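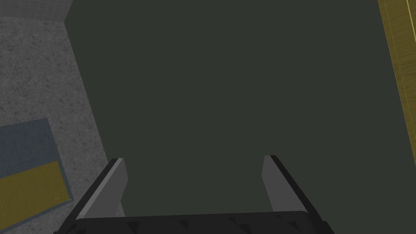
Sim notebook, February, morning

Wrist camera view, fingers open over the green top. Good old empty green top! I spent the first hour on nothing but this kind of view, because the Filtus segmenter kept telling me there was an object in the middle of it. Confidence over 80 percent, on a plain green surface. The planner (Itarach, the branch with the new approach cost) believed it every time and sent the arm down to grab air.

My guess was the shading. The surface has hardly any texture, so the depth estimate has nothing to hang on to and goes lumpy, and then the segmenter sees a lump and gets excited. I tried two things:

1. Masked the fingers and the black housing out of the input. Helped a little. I'd been feeding the gripper in as if it were part of the world -- my own fault, the mask flag defaults to off in Workley and I never checked.

2. Made the segmenter agree with itself on 2 views in a row before it's allowed to publish a target. Helped a lot. Costs us around 100 ms per target and I'm fine with that.

Also noticed the speckled floor gets labeled "support surface" same as the green one. Not fixing it today, but it'll bite whoever does placing next (probably me).

Next up was the view with something between the fingers, which is where the mask starts to hurt. The black thing is the same near-black as the gripper body, so a color-based mask would happily eat both. I switched to the mask rendered from the joint state plus the mesh, and that one leaves the object alone as long as the mesh is current. Ours was missing the little boxy bit on the left side, so I re-exported from Shemweta and that's in the repo now.

What I still don't like is the green dome behind it. From this angle the black shape covers its lower edge, and the box fit wants a full outline, so it guesses a bottom and puts it way too high. Those light streaks across the green don't help either -- I think the fit is treating them as edges. If you're looking at the fit code, please don't tune it on unoccluded views only, I did that and it fooled me for a whole afternoon.
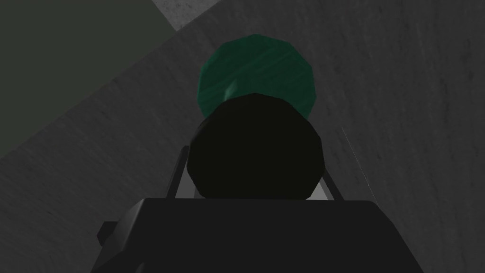
Left to do

- Turn the finger mask on by default in Workley, and log it when somebody turns it off
- Let the box fit return "bottom unknown" and see if Itarach copes or falls over
- Separate label for the floor
- Rerun the empty-surface views with the new mesh, same seeds as this morning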